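Search this site Go Search tips

Course handout 3: Kitchen Layout and Work Surfaces
Posted in July by the course instructor, Residential Interiors

1. Scope

This handout covers counter heights, clearances and landing areas for single-household kitchens. Cabinet construction is treated in the next handout. Dimensions are in inches unless marked otherwise. Where local code differs from a figure given here, the code governs.

2. Counter height

The usual finished height is 36 inches, measured from the finished floor to the top of the work surface. It is made up of a base cabinet of 34 1/2 inches, toe kick included, and a top of 1 1/2 inches. Changing the thickness of the top without changing the cabinet moves the finished height, and this is a common source of error when a slide-in range is specified before the top is chosen.

A good working height depends on the task. Chopping and mixing are usually done with the hands a few inches below the elbow. Kneading and rolling call for a lower surface, and a section at 30 to 33 inches is often provided for baking. A seated work area is set lower still, with open knee space underneath.

Standard counter depth is 25 inches, over a 24-inch cabinet, which leaves a 1-inch overhang at the front. Increasing the depth adds storage at the back of the surface but reduces reach to the wall cabinets.

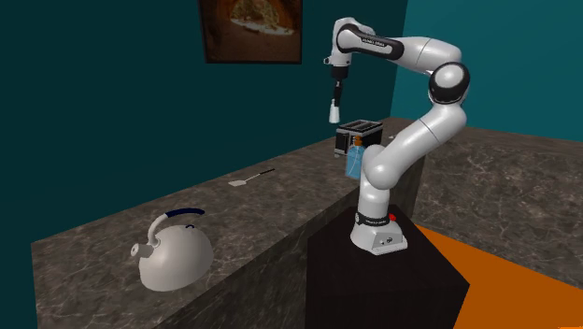

3. Clearances

The vertical distance from the counter to the underside of the wall cabinets is normally 18 inches. Fifteen inches is workable above a low-use surface but will exclude many stand mixers. Over a cooking surface, follow the appliance manual – the required distance to combustible material is larger and varies by model.

Work aisles are measured between counter fronts, or between a counter front and the face of a tall appliance. Use 42 inches for one cook and 48 inches for two. Handles are not included in cabinet dimensions and should be checked separately in narrow plans.

4. Landing areas

Provide at least 24 inches of counter on one side of the sink and 18 inches on the other. Provide 15 inches on the handle side of the refrigerator. A cooktop needs 12 inches on one side and 15 on the other. Adjacent landing areas may be combined: take the larger of the two requirements and add 12 inches.

5. Worked example

The Beldale plan is an L-shaped kitchen. The long wall is drawn at 3,561 mm and the sink base on the short wall at 632 mm. Convert before laying out cabinets: 3,561 mm is 140.2 inches, and 632 mm is 24.9 inches. Standard cabinets come in 3-inch steps, so the nearest full run on the long wall is 138 inches, leaving 2.2 inches for a filler. Place the filler at the wall end. The inside corner needs its own allowance for drawer clearance, to be taken out of the cabinet run.

6. Exercise

Redraw the Usuga plan with a 603 mm dishwasher opening next to the sink. Show all landing areas, mark any that overlap, and state the aisle width.

Comments (3)

Hemari: In section 4, is the 12 inches added once or for each appliance?

Avamau: Once, to the larger figure. The same rule was in the earlier handout.

tilecutter: My range manual asks for a gap at the back as well. Check this before ordering the top.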